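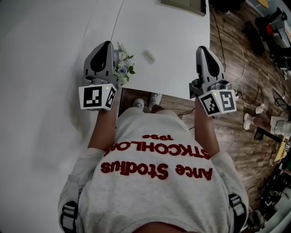 Figure 1. Two hand-held grippers of the same design over the work table, viewed from above. Each has a marker cube mounted under the finger housing.

Robot Handling Lab
Unit 4: Comparing Hand-Held Grippers and Camera Positions
Instructor: Xiomara Mahmoud
Lab assistants: Tudor Barbu, Yulan Cheng

Reading before class: the unit on camera calibration, and your own notes on coordinate frames. Bring the notes. You will need the sign conventions.

1. What we are comparing

Last unit we drove an arm with a joystick and with the teach pendant. Both were slow, and most groups had trouble with wrist rotation. In this unit the arm stays switched off. You hold the gripper yourself, do the task by hand, and record where the gripper was and how far it was open. The recording is later replayed on the arm.

There are two questions for the unit.

First, which finger set should be used for which object? We have two sets. The Gandel set has flat, stiff fingers. The Dastent set is softer and bends around the object when it closes.

Second, which camera gives the more useful record? One camera looks down from the operator's head. The others ride on the grippers. All of them run during every trial, so you can compare them on the same motion.

2. Tracking the gripper

The position of the gripper is worked out from the square markers. The software finds the four corners of a marker in the picture, and because the real size of the marker is known, it can compute the distance and the tilt. A single flat marker is enough when it faces the camera. When it turns edge-on, the corners get too close together and the tilt estimate jumps. A cube helps with this, as another face usually comes into view when the first one turns away.

Things that make tracking worse:

Fingers or sleeves over a marker. Push your sleeves up before you start.
Fast motion. Blurred corners are found late or not found.
Glare from the ceiling lights on the marker face.
Holding the gripper too close to the head camera. The marker has to fit inside the picture with its white border.

Students often ask whether a partly covered marker still counts. With our settings it does not. The detector needs the full outline.

3. Head view and gripper view

The head camera sees the whole table and both hands at once. It shows the order of the steps clearly and is the easier one to watch afterward. Its weak point is the moment of contact. The finger housing often blocks the view of an object that is behind it, and this gets worse as the operator leans forward.

The gripper camera has the opposite problem. It is close to the contact point, but it moves with the hand, and when the hand turns up or sideways it mostly records the room.

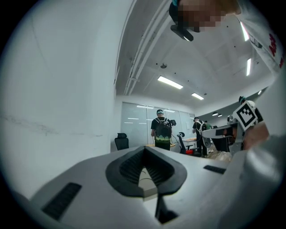

Figure 2. Wide-angle view from a camera on one gripper. The black V-shaped mount is at the bottom, and the other gripper with its square marker is at right.

Compare the two figures. In Figure 2 the wide lens takes in the ceiling lights, the far wall of the room and the operator along with the second gripper. The wall on the left looks curved. All of that curvature comes from the lens and has to be removed before any position is measured from the picture. Use the distortion file for the camera you recorded with. Last term one group used the head camera file on gripper footage and lost a week of results.

Note also that your own gripper body covers a large part of the lower half of the picture. We mask this area before matching features between pictures. It moves with the camera, so leaving it in tells the software that nothing has moved.

4. Results from the earlier section

The section taught by Valentin Nistor ran the same exercise and shared the logs. They recorded 104 trials, of which 80 could be used. Most of the rejected ones had a gap in the marker track. The rest were rejected because the operator had started moving before the recording did.

Their remarks on the finger sets, shortened:

Flat blocks and boxes: Gandel was easier to line up. Dastent twisted the block on closing if it was picked up off center.
Thin stems and leaves: Dastent held them with less slipping. Gandel needed a very exact approach angle.
Soft cloth: no clear difference.
Hand comfort: Dastent takes more squeeze to close fully, and operators complained of this toward the end of a session.

Treat these as opinions to check. The operators knew which set they were holding, and the order of the sets was not changed between sessions.

5. Procedure

Work in pairs. One person operates, the other runs the recorder and writes the log.

a. Fit the same finger set to both grippers.
b. Switch on the grippers and wait until both show up on the Zorkevent controller.
c. Put on the head camera. Hold both grippers over the table and check that a marker from each is found.
d. Close and open each gripper fully, twice. The opening width is scaled from these two closings.
e. Start the recording, count to three, then begin the task.
f. At the end, hold still over the table before stopping.
g. Change the finger set and repeat.

An operator should work for up to 10 minutes, then swap. Keep cables on the floor clear of the operator's feet. The operator is looking at the table and will not see them.

6. Log sheet

For each trial write down: operator, finger set, object, whether the object was dropped, and any tracking gap longer than a blink on the monitor. If you restart a trial, give it a new number. Do not reuse the old one.

7. Questions for the report

Which object gave the largest difference between the finger sets in your own trials?
Find one moment where the head view hides the contact and the gripper view shows it. Then find one the other way around.
How would you change the order of the trials to make the comparison fairer?
A marker cube adds weight below the hand. Describe one way to test if this changes how people move.

Reports are due 22 March 2019, on paper or in the course folder. Relu Pop has the key to the Moynihan room for groups that need extra table time.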